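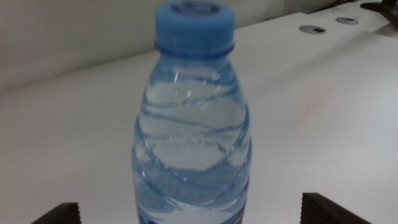 手首カメラの映像、指を開いてボトルの両側に入れたところ

透明なペットボトルをつかむグリッパー、平行開閉の2本指のまま粘るべきでしょうか
閲覧 3,819

Shoaib Gilani
いつも皆さんの投稿を読んで勉強させてもらっています。質問するのは初めてなので、少し長くなりますがお付き合いください。

卓上サイズのアームで、水の入ったペットボトルを立てた状態からつかみ、隣の台へ移すという作業を試しています。アームはMinhasの小型のもの、グリッパーは平行に開閉する2本指で、RisovとCestamikの2つを付け替えながら比べています。どちらも電動です。手首にはAndiaの小さなカメラを付けていて、写真はそのカメラのものです。ボトルが近いので、キャップから胴の途中までしか入らず、ラベルは下の端にほんの少し見えるくらいです。

困っていることは二つあります。

一つ目は、つかむ高さです。このボトルは胴に波のような斜めの溝がぐるぐる入っていて、そこを挟むと、持ち上げるときにボトルがくるっと少し回ってしまうことがあります。指の表面にも細かいギザギザがあるので滑りにくいだろうと期待していたのですが、溝とギザギザの当たり方しだいなのか、しっかり止まる回とそうでない回の差が大きいのです。Risovのほうで21回続けてやってみて、2回は途中で傾きました。力を上げると今度は胴がぺこっとへこみます。

二つ目は位置の検出です。白い机の上の透明なボトルなので、背景との差が出にくくて、輪郭で探す方法だと胴の幅が毎回ばらつきます。光の加減で溝が濃い線に見えたり、ほとんど見えなくなったりもします。

指先に柔らかいゴムを貼る、吸着パッドに変える、カメラを手首から外して固定にする、と候補はいろいろ思いつくのですが、どれから手を付けるのがよいのか迷っています。Cestamikのほうは把持力を細かく設定できるものの、付属の指が短く、胴の下のほうまで回り込ませるには手首をかなり下げなければなりません。同じようなことをされた方、順番だけでも教えていただけたらとてもありがたいです。

Kári Toft
こんにちは。私も去年の6月ごろ、ほとんど同じところで悩んで、ずいぶん遠回りをしました。思い出しながら書きますので、話があちこちに飛んだらごめんなさい。

順番だけ先に書くと、検出、つかむ高さ、指先の素材、の順をおすすめします。グリッパー本体の買い替えは最後でいいと思いますよ。

検出は、胴ではなくキャップを見てください。写真のボトルは水色のキャップですから、白い机なら色だけでかなり安定して拾えるはずです。キャップの中心が取れれば、立っているボトルの軸はその真下にあると考えてよくて、胴の輪郭はもう探さなくて済みます。私のところでは透明な胴を追いかけるのをやめた日から、位置ずれの悩みがほとんど消えました(あのときは本当にうれしかった!)。ただ、写真だとキャップの上のほうが画面から少し切れていますよね。ここまで近づいてから探すと中心がずれやすいので、もっと高い位置で一度止まって、キャップ全体が入った画像で位置を決め、そこから先はその値を信じて降ろすほうが楽です。

つかむ高さのほうは、できれば溝のないところ、ボトルによってはラベルの巻いてある部分が平らなので、そこを試してみてください。下すぎると頭が重くなって持ち上げた瞬間に揺れますから、水の量が変わるなら、満タンと半分の両方で確かめておくと安心です。首の輪のすぐ下に指を差し込んで引っかけるやり方もあります。細い指が要りますけれど、力がほとんどいらないので胴はへこみません。

指先については、ギザギザの指は硬い部品には頼もしいのですが、柔らかい容器だと当たる面積が小さくなってしまうんですね。厚めのシリコンシートを両面テープで貼るだけで、力を下げても回らなくなることが多いです。私は薄いゴムから始めて、すぐ端がめくれてしまい、結局厚いものに貼り直しました。貼ったぶん開き幅が狭くなるので、ボトルの左右の余裕はもう一度見てあげてください。

RisovとCestamikのどちらかと聞かれたら、私ならCestamikです。把持力を細かく刻めるのは容器相手だとありがたいですし、指の短さは延長した指を作れば済みます。ただ、長くした指は先がしなるので、力の設定は最初からやり直しになります。そこだけ覚悟しておいてください。

ねじ山のふもと
吸着のほうがいいです。キャップの上を吸えば一発。うちはそれで2,407本運びました。

Shoaib Gilani
お二人ともありがとうございます。
Kári Toftさん、キャップを見るという考えがすっぽり抜けていました。言われてみれば、この場でいちばん色がはっきりしているのはキャップですね。さっそく高い位置で一度止める動作を足して、今晩試してみるつもりです。シリコンは厚めのものを買ってきます。

ねじ山のふもとさん、キャップを吸うのも面白そうです。ただ、このキャップは上の面の真ん中に少しくぼんだところがあるのですが、パッドの大きさはどのくらいのものをお使いでしたか。手元に小さいポンプしかないので、満タンの重さに耐えるかどうかも気になっています。

ねじ山のふもと
うちのは上が平らなキャップでした。くぼみがあるなら蛇腹のパッドにして、縁のほうで吸うのがいいかも。満タンで横に速く振ると落ちます。ゆっくりなら平気。

Kári Toft
横から失礼します。吸着と2本指を両方残しておいて、同じボトル、同じ置き場所で続けて比べると違いが見えやすいですよ。記録を取るときは、落ちたかどうかのほかに、置いたあとのキャップ中心のずれも書いておくと、途中で回ったり傾いたりした回をあとから見つける手がかりになります。延長した指の図面が必要でしたら、古いものですがお渡しできますので、遠慮なく書き込んでくださいね。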